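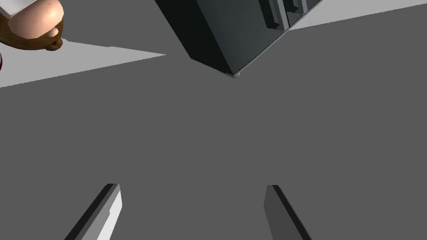

Matus shares first results from its kitchen simulation work

Tuesday, July 15, 2025 - I get to write the fun press release this time! Our research group at Matus has finished the first round of tests on Gorkar, our method for teaching robots household jobs in simulation, and I've been itching to talk about it since February.

Gorkar lets a robot learn from two kinds of view at once: a wide one that takes in the room and the arms, and close ones that look out past the gripper fingers. Most of our earlier training leaned on the wide view alone, and the robot got lost whenever its own arm covered what it was reaching for (we've all been there with a crowded fridge).
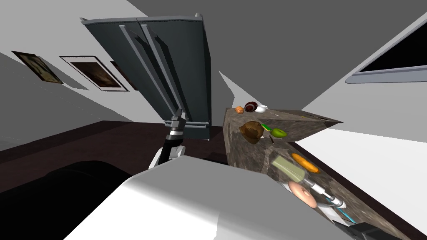
Moschos, our partner on the project, told us the close views on their own would never have been enough, and that the training only settled down once both kinds were fed in together.

We ran 753 simulated trials across 22 kitchen layouts, and the robot finished over 40 percent more of its tasks than it did with our older method. I'll admit I made the team check that figure twice - they were very patient with me.

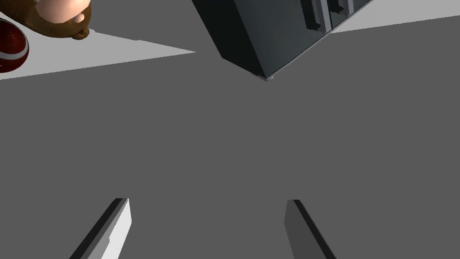 Next up are four longer tasks, each with several steps in a row, and then a move to real hardware. We're writing up the full method now, failed runs included, and will post the paper on the Matus research page when it's ready.

Press contact: the Matus research office, through the form on our website.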